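Thursday, way too late at night

Quick one, I have to be up early. I've been doing demos in the sim again for the Kanddale set. Teleop, one knob, over and over. Yasaman wants 100 clean ones on this knob before she'll train anything and I'm not there yet.

Setup is the same as in May. Hand controller in my right hand, pedal for open/close, view from the wrist on the left monitor. The wrist view is the one I end up staring at. The wide view lies to you about depth, or maybe my eyes are just bad, Trinity says its my eyes.

Anyway the grasp. I used to go for the head of the knob, looks like the obvious thing to grab. Slips. Come in low, get a finger on each side of the fat part at the base, THEN close. Slow on the pedal. If you stomp it the arm jerks and the whole demo is junk. 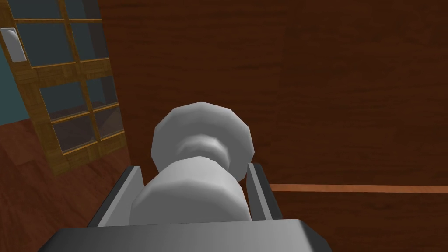 *Fingers on the base, head of the knob sticking out past them. Glass door off to the left.*

Been saving the bad ones too, in a seperate folder. Marcus thinks a policy can learn something from the recoveries, like when I miss, back off and go in again. Yasaman thinks it'll just learn to miss. They argued about it through all of lunch. I ate my sandwich.

Other stuff:

- logger dropped 2 runs tonight, no idea why, restarting fixed it
- total across all tasks is 2,391 demos now, 249 of them mine
- wrist hurts. Raised the chair, helps a bit
- turn the motion scaling DOWN for the last few inches, I keep forgetting

Dineo tried it after dinner, first time on the controller, and her third go was smoother than anything I did all week. She plays a lot of racing games. Going to ask her for an hour tomorrow if she's up for it.

Ok bed. Will put up the pedal settings when I find where I wrote them down.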